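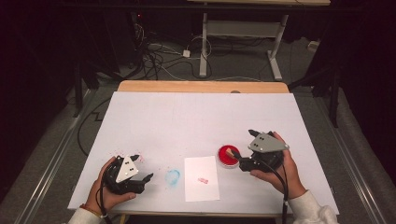

Treltine Round Ink Pad, Red
Item 1820
$30.00, GST included
In stock at the Arell shop and online

I've been selling this pad since before we had a proper counter, and it's still the one I pull out first when somebody comes in wanting to stamp envelopes, swing tags, library cards, kids' artwork, you name it. It's a big round red pad in a shallow clear dish, and that's pretty much the whole story, but I'm going to go on a bit anyway as I get the same handful of emails every week.

The pad is 88 mm across. If your stamp face fits inside that, you can ink it in one go, and if it doesn't you can turn the stamp over and dab the pad on, which works fine too (bit messier, put some scrap down). I like a round pad for small stamps in particular. You turn the dish a little as you work and you're always coming down on a fresh patch, so the middle doesn't get hammered while the edges sit there full of ink.

Colour

Red, and a good warm one. It looks nearly scarlet in the dish, but please don't expect scarlet on the page! A light press on plain white paper comes up pinker than you'd think. The small mark on the sheet in the photo is a fair guide, sort of a pinky red. If you want it deeper, ink the stamp twice and then press once. Pressing harder mostly gives you fuzzy edges.

The Treltine comes in 5 colours and we stock all of them, though the green tends to run out before Christmas and then I'm apologising to everyone until February. Same price across the range.

What you get

One round pad in its dish
A snap-on lid
A folded instruction card (mostly pictures, a bit cheerful)

Stamps, paper and the refill bottle are sold separately. I know, I know. I did ask about bundling the refill and the answer was no.

Getting a clean mark

Pat, don't grind. Touch the stamp to the pad a few times, lightly, then go straight down onto the paper and straight back up. No rocking. If you're using a little block like the tan one shown with the pad, hold it low, close to the inking end, and it won't tip on you.

Do a few tests on scrap first. A brand new pad is juicy, and the first couple of impressions will be too dark in the middle and bleeding at the corners. It settles down by the time you've done a page.

Hae-won Wang, who runs our Saturday... well, our weekend cardmaking class, has her students keep the dish on their stamping-hand side and the paper square in front of them. Sounds fussy, but it saves you carrying an inky stamp right across your good sheet, and I've stolen the idea for my own bench.

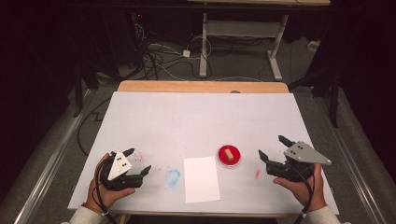
On that note, put something under your work that you don't mind marking. I use a plain white board over the table, and it's collected a faint blue ring and a spray of little pink specks that I've stopped fighting with. I quite like them now. A board gives you a firm, even surface, and if your tabletop has any grain or a dip in it you'll see that in the stamp, especially with solid shapes. We carry the Trostetti work board in two sizes if you're after one. A big offcut will do just as well if there's one in your shed.

Paper

Ordinary copy paper is fine. For tags and cards I'd go a bit heavier, and the uncoated Seo card is what I reach for at home. Glossy stock isn't a good match. The ink sits on top and smears for ages, and you'll end up with a red thumb and a ruined birthday card. Ask me how I know.

Give uncoated paper a minute before stacking and longer if it's humid.

Refilling

Treltine sells the matching ink in a 30 mL bottle (look for the red cap). Put a few drops around the pad in a loose spiral, lid on, leave it overnight. Don't tip it all in at once! Kvido in our workshop did exactly that with the display pad and we had a red puddle for a fortnight.

Please stick with the same ink. I've had customers mix in fountain pen ink or food colouring, and the pad goes patchy and never really comes good.

Looking after it

Store it flat with the lid clicked down all the way round. Out of the sun, so not the windowsill and definitely not the dash of your ute. If the top dries out after a long break, a few drops of refill will usually bring it back.

Ink on your fingers comes off with soap and a nailbrush. Ink on a board comes off if you're quick, with warm soapy water. Ink on a white jumper, I'm sorry to say, is there to stay, so roll your sleeves up.

Questions I get asked

Is it waterproof once dry?
No. It's water-based and will run if you paint over it. For watercolour work, have a look at the pigment pads.

Will it do fabric?
It'll mark fabric and then wash out unevenly, so no.

Can I use a sponge or a found object in it?
Yes, go for it. Sponges drink a lot, so top the pad up afterwards. Leaves, corks and rubbers are all good fun. Anything gritty will leave bits behind in the pad, so give it a wipe first.

Is it OK for primary schools?
Plenty of our local schools use them. Keep an eye on the littlies and get them into art smocks. If you're ordering for a classroom, email me and I'll work out a price.

What customers say

"Bought the red for our parcel labels and came back for the black. Lid is a bit stiff when new." Dong-geon Yeon

"Lovely big pad. Colour was lighter than I was picturing, but two goes of ink fixed it." Yu-na Ra

Postage and returns

Orders in before 2 pm go out the same day from Arell. Unopened pads can come back for a refund or swap. If yours turns up with a cracked dish or a leak, send me a photo and I'll post another one out, no need to return the messy one.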